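From: Dima Abu Hammour
To: the building-toys list
Subject: Re: sorting by color first?
Date: October 2021

Whoever wrote the digest summary last time made it sound as if the whole list had agreed on this. I hadn't. Quoting the part I want to argue with:

> I keep telling people the same thing. Sort by color first, one color to a tray,
> and put each tray away before you open the next bag. The Biltden shallow trays
> are perfect for it. I did 2298 pieces this way over a long weekend and I will
> never go back. Shape sorting is for people who like sitting on the floor.
> Once the colors are split, any piece can be found in seconds, and the kids
> can put things away themselves. Deep bins are a waste of shelf space.

I've read this advice in one form or another for years, and I still don't believe the "seconds" part. A tray of one color is the hardest thing in the world to search. Your eye has nothing to grab. If I want a notched piece and every piece around it is the same orange, I have to look at the edges of each one. If the notched pieces are together in six colors, I take the orange one and go on with my life.

I will give the color people this much: it looks good. A blue tray with nothing but orange in it looks very organized indeed, and I suspect that's where most of the enthusiasm comes from. It photographs well for the kind of blog that sells you more trays.

I did try it again before writing, so please don't tell me I haven't. Orange in the shallow blue tray, mixed bag left for later, green bin to the side for everything that isn't a block.

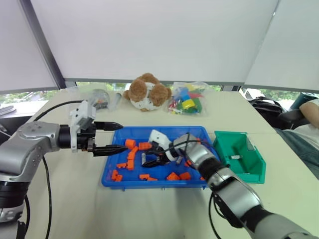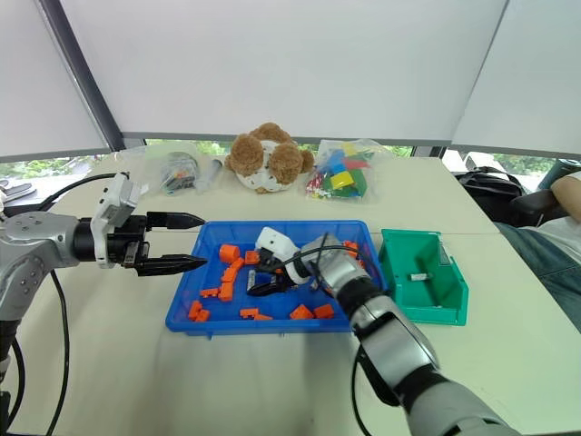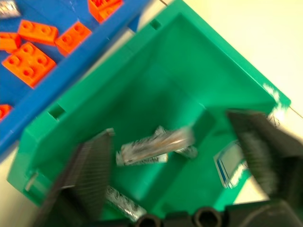
Does a shallow tray work for more than one shape of piece?

Up to a point: as long as the pieces can lie in a single layer you can see what you have, and once they start to pile up you are better off with a second tray or a deeper box.

So that is my first complaint, and the tray itself isn't to blame for it. I like a low wall. You can get your fingers in from any side, and small pieces don't vanish into the corners. What I don't like is being told that the tray does the sorting. It holds what you put in it. With a small number of orange pieces it's pleasant. My big box has 171 orange ones in it (I counted them in the spring, for an argument on this same list that some of you will remember), and those would never lie flat in anything that fits on my table.

My second complaint is the remark about deep bins. The green one earns its shelf space just by keeping wrapped things away from the loose blocks. Packets and bricks in the same container is how I lost two instruction leaflets and half a bag of axles last year. A wrapper also hides whatever slides under it. I don't care if the bin is Drumetti or Skallow or came free with something. It needs walls, and it needs to not be where the bricks go.

As for "the kids can put things away themselves" - mine can sort by color, sure. They could do that at three. They can also sort by "long ones" and "square ones" and they're faster at it, though I admit I have timed this exactly never, so take it as one parent's grumble.

What I would like from the original poster, if they're still reading:

- How many of those 2298 pieces have been taken out and put back since? Splitting them once tells us very little about living with it.
- How many colors had more than one tray? I'd guess white and gray did, and then you're back to deciding which white tray to look in.
- Where did the clear, printed and two-color parts go? Every color sorter I've asked has a "misc" tray, and it's always the fullest.

The Bhardwaj method (shape first, color only inside the shapes you own too many of) got a mention in message 1423 in the archive and then everyone dropped it. I think it deserves another look. It's slower on the first day, I'll grant that, and you need more small boxes than you want to own. But I've kept to it for plates and slopes and haven't had to re-sort them yet.

I'm leaving the orange in its tray until November, and I'll report back even if it makes me look silly. If someone wants to run the same thing with a worse color, black would be my pick. Please use ordinary room light and no cheating with a desk lamp.

Also, could we trim our quotes when we reply? The last thread had four copies of the same shopping list in it.

Dima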